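Reading time: 7 min
5 replies · 0 shares

Subject: Re: [robotics-club] kitchen sim, first real week, and a plea about the reset script
Mon 4 May

Hi all,

Okay, long one, so get a coffee. I'm answering the message from Saturday night, and then I want to get into the placement stuff because that's where I've spent every evening since Thursday.

> Quick questions before I sink my weekend into this. I pulled the new
> branch and the kitchen scene loads fine on the lab machine, but on my
> laptop it crawls. Is anyone else seeing that, or is it just my sad
> graphics card?
>
> Also, are we still going for the bakery task at Clakport, or did we
> switch to the dishes one? The sign-up sheet says one thing and the
> wiki says the other. I'd kind of like to know before I write a grasp
> for a croissant, which I never thought I'd type.
>
> Last thing: who has the headset? The case is in the cabinet but the
> case is empty.

Laptop first. Yes, it crawls for me too! The marble is the problem, I'm pretty sure. Whoever picked that texture (it was me, in December, I thought it looked fancy) picked the giant version. If you go into the scene settings and drop the texture size one notch, it gets a lot better. It went from unusable to merely annoying on my machine. I'll push a small one as the default tonight so people don't have to poke around for it.

Second, bakery. We are doing bakery. I fixed the wiki. The dishes task is still in the repo and we'll probably come back to it next year, but the Clakport rules give you more points for food items with odd shapes, and the pastries are just more fun to work on. Please do write the croissant grasp! I have a half-finished one you can start from, it's in the Murín folder under "curved things." Ignore the comments in it, I was tired.

Third, the headset is at my place. Sorry. I took it home Wednesday to redo the hand calibration and then it rained for two days and I didn't want to bike with it. It'll be back in the case before the meeting.

Now, for everybody who hasn't been following Murín closely (that's our controller, for the new folks, the one that replaced Grollov after Grollov got so tangled we were scared to touch it). The way it works now is you drive both hands with the headset, you record yourself doing the task, and Murín trains on the recordings. We have 3188 recordings in the folder. That sounds like a ton, and I was bragging about it to my roommate, and then I sat down and watched a bunch of them. Oof. A lot of them are the same move over and over. Same plate spot, same pastry, same approach from the same side. I sorted out the ones where the left hand does anything useful at all and ended up with 700. So the left arm has basically been a passenger, and it shows. Any time the policy needs the left hand to do something, it sort of drifts there and hangs out.

This matters for Clakport because the judges place the objects. We don't get to pick. In the practice rules they say the plate can be on either side and the pastries can start anywhere the arms can get to. If ours only knows how to do things with the right hand, we're going to watch it stretch across the whole counter and knock an éclair into next week.

So what I've been doing is re-recording with the layout mixed up. The plate goes on the left with something already on it, the placemat goes on the right with a couple of items, and you have to clear the placemat onto the plate without squashing what's there. I did a batch like that on Thursday and another on Friday, and I think I finally have a feel for it. A few things I learned, in no order:

The donut is easier than it looks as long as you come at it from the side. If you come straight down with an open palm you can't see it at all in the top view, your own hand is in the way, and you end up guessing. I guessed wrong a lot. Come in low with the thumb leading and you can keep one edge in sight the whole time.

The croissant is harder than it looks. It rolls. In the sim the crust is modeled as a bunch of little segments and the fingers like to settle into the dips between them, and then when you lift, it swings around. Pinching near the middle helped me. If somebody has a better way please tell me, I will buy you an actual croissant.

The éclair I would leave alone for now. The collision shape is a capsule that's a bit fatter than the drawing, so the fingers stop before they look like they're touching, and it makes people squeeze harder, and then it shoots off. I opened an issue for it. If you want an easy first fix and you've never touched the physics files, please take that one! It's one number and I'll sit with you.

Please, please use the reset script between takes. I know it's slow. But if you just drag stuff back by hand, the objects keep whatever tiny spin they had, and then the first second of your recording has a donut gently rotating by itself like it's haunted. I threw out 21 takes on Friday for exactly this and most of those were mine, so I'm not yelling at anyone but me.

About the top view. There was a whole discussion last week on whether we should train on the overhead camera only or add the two wrist ones. I was on team overhead because it's simple and it's what they give you at Clakport by default. I'm wobbling now. Look at how much of the placemat disappears once the right hand is over it:
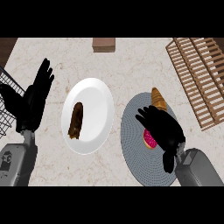 Bakery layout, overhead view, both hands open. Pink donut half under the right palm, croissant going under the fingers.

The plate is totally clear and the éclair is right there, no trouble. But the two things you'd want to pick up are the two things you can't fully see. And that's with the hand just open over the mat, before you've even started closing the fingers. So I think we want at least the right wrist camera. It'll make training slower and I know the lab machine is already booked solid on weeknights, but I'd take slower over blind.

The counterargument (I'm going to be fair here) is that Murín keeps a short memory of past views, so in theory it remembers where the donut was before the hand went over it. That worked great in the cube task. I'm less sure about it with food, mostly because the food moves when you brush against it and the cubes mostly sat there. I'd like to run both versions on the same recordings and compare. If someone has a free evening to babysit a training run, reply here and we'll split it.

While I'm at it, the wire basket and the wooden rack are both staying in the scene. A couple of people asked if they could be deleted to speed things up. The practice rules have clutter in them and I want our thing to be used to clutter. The rack doesn't do anything in this task, just don't crash into it. The basket is a pain, I admit, because the left thumb likes to go hang out over it in the start pose. I tried moving the start pose a little to the right and then the left hand was crowding the plate, so I moved it back. Open to ideas. Maybe the start pose just needs to be higher up?

Oh, and the black hands on a pale counter are great for contrast, so thank you to whoever pushed for changing them. When we had the gray ones they kind of melted into the forearms and I could never tell where my wrist was pointing.

Cumatton stuff, quickly. They said yes to letting us run a practice round at their spring open house, which is huge, and they have a projector so we can put the sim up big. What they want from us is a short demo that a ten-year-old can follow, and somebody has to talk while it runs. I'd rather drive than talk. Last time I talked I said "end effector" into a microphone in front of a bunch of families and watched a little kid go lie down on the carpet. So if you like talking, please volunteer. We also need an extension cord that's longer than the one in the cabinet, and possibly tape for it.

For the demo I'm thinking we let visitors choose which pastry goes on the plate. Three buttons, big pictures. If Murín can't handle the croissant by then we can go down to two buttons and say nothing about it, ha.

To-do list as I see it, grab whatever you want:

- croissant grasp (sounds like it's taken, yay)
- éclair collision shape, good first issue
- left-hand recordings, as many as you can stand, with the plate moved around
- one training run overhead only, one with the right wrist camera
- talker for Cumatton
- somebody to read the Clakport rules all the way through again, because I've only read the scoring part carefully and I have a bad feeling there's a thing in there about time limits

On the recordings, please put what you changed in the file note. "plate left, eclair on plate, donut first" is plenty. Files named "test final new" go in the bin. I mean it this time! I spent an hour on Sunday opening things called test to find out what was in them.

I'll be in the lab from after dinner tomorrow with the headset and probably some snacks. If the door's locked, knock on the window by the bike racks, I can't hear the front door over the fans.

See you there, and sorry again about the headset.

---
You're getting this because you're on the robotics-club list. To stop getting it, reply with "unsubscribe" in the subject line.

5 replies · 0 shares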